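Notes from my inbox: the welcome series, trimmed

Hello again! February is when I finally get around to the jobs I put off all fall, and this year the big one was our welcome series. If you signed up for the Favik newsletter before last month, you got a run of 14 emails from us over your first few weeks. Fourteen! I wrote most of them myself and I still couldn't have told you what number nine was for.

So I sat down with Mayuree Srithong, who looks after our customer list, and we read every one of them in order, on our phones, the way you would have. It took most of an afternoon and a lot of coffee. Two of them said the same thing with different subject lines. One linked to a help page we took down ages ago (sorry if you clicked that). And the one about push notifications went out before people had even installed the app, so it must have been pretty confusing to get.

We're now down to 5. The first goes out right away and just says hello and gives you the link to set your preferences. The second waits until you've opened the app at least once, and if you never open it, you never get it. I wanted the third to be a text message, and Mayuree talked me out of it. People give us a phone number for delivery updates, and she didn't like the idea of using it for anything else. She's right, so it's an email, and texts stay for orders only.

The fiddly bit was moving all this into Potance, the tool we send from these days. Our old setup ran everything on a timer: day one, day three, day six and so on. Potance would rather you start from something the person did, and it took me a while to get my head around that. I kept building timers out of habit and then wondering why my test account was getting three emails before breakfast. Ekkachai Srisuk sat with me and rebuilt the second branch from scratch, and I took notes, and I can now do it alone (slowly, with the notes open).

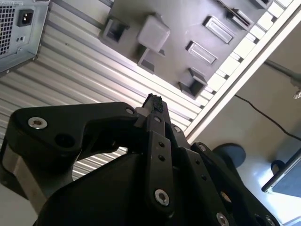
Inside a desktop computer chassis, seen from below.

We also had a good look at when things go out. For years I've sent everything at 8 a.m. because somebody told me to at my first job and I never questioned it. Now you can pick morning or evening on the preferences page, and so far 301 of you have chosen for yourselves. Evening is well ahead, which surprised me a lot! If you haven't picked, you'll stay on mornings for now.

One thing I'm still chewing on is names. We put your first name in the subject line of almost everything, and Daranee Khamphan, who answers the replies, tells me the nicest notes come back when we leave it out. My hunch is that a name up top makes it smell like a sale. I'd like to try a month without, just in the welcome emails, and see what lands in her inbox. If you have feelings about this, hit reply and tell me, it does reach a person.

A few smaller bits while I'm here:

The "pause" link is back at the bottom of every email. It stops messages for up to 17 days and then starts them again on its own. Order updates still come through.

If you get both the app message and the email about the same thing, please send Daranee a screenshot. We think we've fixed it for Android but I'm less sure about tablets.

Vichien Yimyam is rewriting the "we miss you" email, and he would love to hear about any you've received, from any company, that made you want to come back. He has a folder of bad ones already and doesn't need more.

Next time I'll get into the preferences page itself, which has far too many checkboxes on it. I've started a list of the ones I'd like to drop, and Mayuree has started a list of the ones I'm not allowed to touch.

Talk soon,
Nattawut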